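4.2 Recording with hand-held grippers at furniture stations

The tabletop subset was recorded in the Shemweta hall, where furniture stations stand against white partition walls and several operators work at the same time. We did not clear the hall for the recordings, and people walk behind the stations during many episodes. The operator holds one gripper in each hand. Each gripper carries printed square markers, so that its pose can be estimated in the views of the other cameras. Operators also wear a head-mounted device, which gives the third view.

The vanity station was the most difficult one for our pipeline. Figure 3 gives the head view at this station, with a small round knob-like object held between the finger tips of the left gripper. 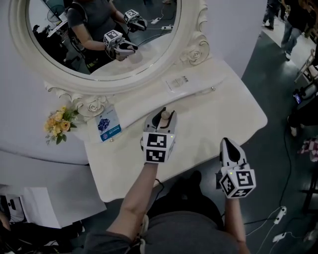

Figure 3. Head view at the vanity station. Both hand-held grippers and their marker cubes appear a second time in the mirror.

The detector treats a reflected marker like any other square candidate. A mirror image of a valid code is normally rejected at the decoding step, but under blur or strong tilt we still obtained wrong matches. In the first version of the pipeline, such a match could move the estimated gripper pose behind the mirror plane for several frames. Erasto Khaemba therefore added a simple test: the mirror outline is annotated once per station, and candidates inside this outline are removed before decoding. The test also removes real markers when a gripper passes in front of the glass. For gaps of up to 12 frames we interpolate the pose – longer gaps are marked as invalid.

The gripper cameras have a different problem. Their view is wide and includes a large part of the hall, but the gripper body itself covers much of the lower half.

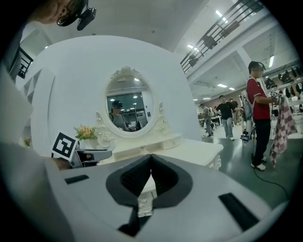 Figure 4. View from a gripper camera at the same station, with the second gripper on the left and another equipped person on the right.

When a second equipped person is in view, as in Figure 4, markers from two operators can enter the same image. We assigned separate marker codes to each operator, following a suggestion of Brian Kariuki, and discard all codes which do not belong to the current recording. After both changes, 364 episodes of the vanity station were kept for training.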